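Uken opens its teaching room for robot arms in Ilthorpe

Ilthorpe, May 4, 2018. The company Uken is glad to announce Lutent, a service for small workshops which want to teach a robot arm without writing code. 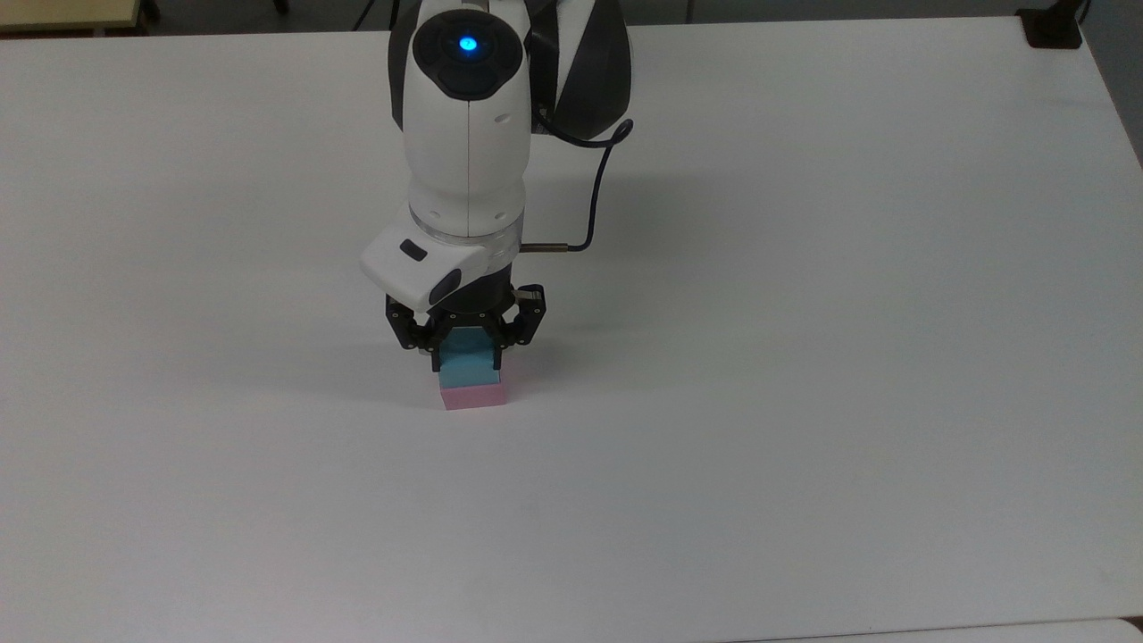
With Lutent, a worker can guide the arm by hand or steer it from a remote desk. The software Xia records each movement and learns from it.

The first course takes 3 hours and is open for groups of up to 6 persons.

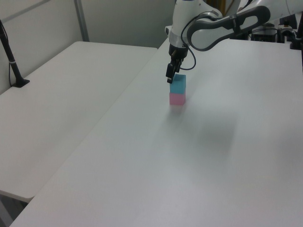
Beginners start with the remote desk and change to hand guiding later. The first task is stacking, and a blue cube on a pink one is enough material for it. The library of Xia holds already 2,000 recorded demonstrations.

Workshops can register at the Uken office in Ilthorpe during May.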